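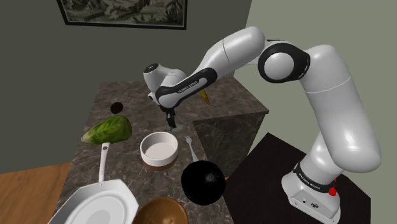 Trying Out the Telley Kitchen Pack

I've had the Telley kitchen pack running on my work machine for 9 days now, and a few of you asked me to say something about it before the group order closes, so this is my report. Short version: I like it a lot, and I have two gripes.

For anyone who missed the last newsletter, Telley is the little add-on from Sabbagh that gives you ready-made simulated kitchens to practice arm tasks in. You pick a room, drop in your arm (Franka Emika in my case) and it scatters food and dishes over the counter for you. Then you hit shuffle and get a whole new mess. I have lost entire lunch breaks to the shuffle button!

What sold me is how awkward the layouts get. Forks end up tucked against pots, pan handles run into the vegetables, and the clear cups are hard to spot against marble — which is exactly the kind of thing that trips up my grasping code. My old test setup was a gray table with three cubes on it, and my success rate looked wonderful. On day one with Telley it did not look wonderful. Despina Dimitriou had the same experience over at Dralletow and says she rewrote her whole approach step that weekend.

Now the gripes. Loading a new room took 15 seconds on my machine, every single time, even for one I'd just closed. And the manual is thin. It took me two evenings to find out how to lock one item in place while the rest get shuffled (hold shift and click it, you're welcome). Stelios Chatzigeorgiou wrote to their support about the loading and got a friendly answer the same day, with a fix promised in version 2.

The pack comes with 3000 saved layouts, plus the shuffle, and one license covers everybody at the Vasatthorpe lab. If you want in on the group order, reply to this email with your name and which arm you use. I'm sending the list off after lunch on Thursday, November 18, 2021. I also have a spare trial key if you'd like to poke around in it first — just ask me and I'll forward it.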